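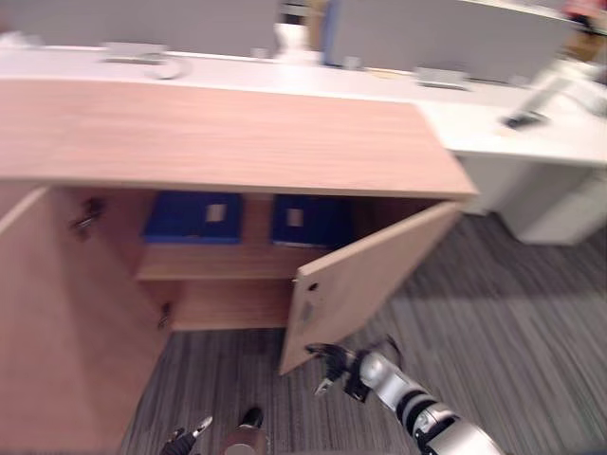 BESTTHORPE, February 24, 2020

Surberg is looking for offices and small businesses to try out Wokik, a two-armed robot built for everyday storage work. The trial starts in June. We have places for 30 sites, and each site gets the robot for two weeks at no charge.

Wokik opens and closes cabinets, puts boxes on shelves, takes them down again and carries them to a desk or counter. It works with ordinary furniture, the kind with two hinged doors and a shelf inside, so you will not have to buy anything special. Putting a hand to the lower corner of an open door, down near the carpet, is the sort of job it has to do many times a day, and cabinets differ a lot from one office to the next. We want to see as many of them as we can before the service goes on sale.

What we need from a site

One room with at least one floor-standing cabinet that you use during normal working hours. Carpet or hard floor are both fine. Stairs inside the work area are not. The robot needs a clear path 30 inches wide and a wall outlet for charging overnight.

One contact person who is on site most days. You do not need a technical background. The training takes a morning, and we do it at your place. After that the contact person starts the robot, gives it a list of boxes to move and fills in a short form at the end of the day. The form asks which doors it opened, which ones it could not open, and anything that got in the way.

Boxes with a label on the front work best. If yours have no labels we will bring some. Nothing heavier than five pounds, please, and no glass or liquids.

What you get

Each site is paid $200 when the final form comes in. You also get a written report on your storage room with the times for each task, and a reduced rate for the first year if you decide to sign up for the service later. There is no obligation to do so.

We cover delivery, setup and pickup. Damage to furniture caused by the robot is covered by us as well – the full terms are in the agreement, which you will receive before you commit to anything.

About recording

Wokik records video while it works. The recordings are used to improve how it handles doors and shelves. Everyone who works in the room must be told about this and must sign the consent sheet. If one person says no, we cannot place a robot in that room, but another room at the same address may still qualify.

Who can apply

Offices, clinics, schools, libraries and shops within a two-hour drive of Bestthorpe. Home offices are not part of this round. We are also interested in sites with older cabinets, sliding doors or worn hinges, and will set aside a few places for them.

How to apply

Write to Milan De Bruijn at Surberg with your address, your opening hours and a photo or two of the cabinets, doors open and doors closed. Give the width and height of each cabinet if you have a tape measure handy. Put "Wokik trial" in the subject line. We answer every message, and a short visit follows if the room looks suitable.

Comments (4)

Meijer
Our cabinets have locks and we keep them locked during the day. Can the robot use a key?

Milan De Bruijn
No, it does not handle keys. Someone would have to unlock the doors in the morning and leave them that way.

frontdesk247
Does the two weeks include weekends? We are closed then, but the building alarm picks up movement.

Milan De Bruijn
It stays on the charger when you are closed. Please mention the alarm when you write and we will look at it during the visit.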